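Culia Guía 18: kit de teleoperación para brazo de mesa

Con Culia Guía 18 la persona enseña una tarea al brazo moviendo un mando de la misma forma, o llevando el brazo directamente con la mano. El programa Walora guarda cada demostración junto con el video de la muñeca, y permite borrar las que no salieron bien.
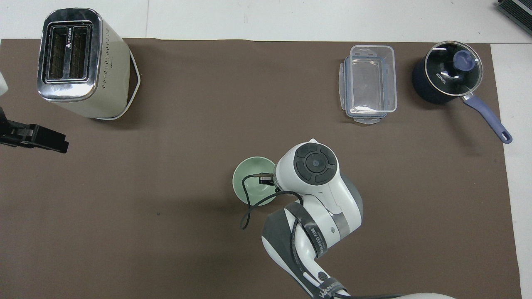

Tarea de cocina: la pinza sobre el bol verde, con la tostadora y el recipiente transparente en la misma mesa.

Incluye: mando, soporte de mesa, cable de 39 cm para la cámara y licencia de Walora para un puesto. El brazo no está incluido.

Memoria: más de 800 demostraciones por proyecto.
Precio: 3950 euros, sin impuestos.
Plazo de entrega: 18 días laborables.

Antes de hacer el pedido, les rogamos que nos indiquen el modelo de su brazo. Para las consultas técnicas pueden escribir a Yabsira Admasu, en español o en inglés, por el formulario de contacto.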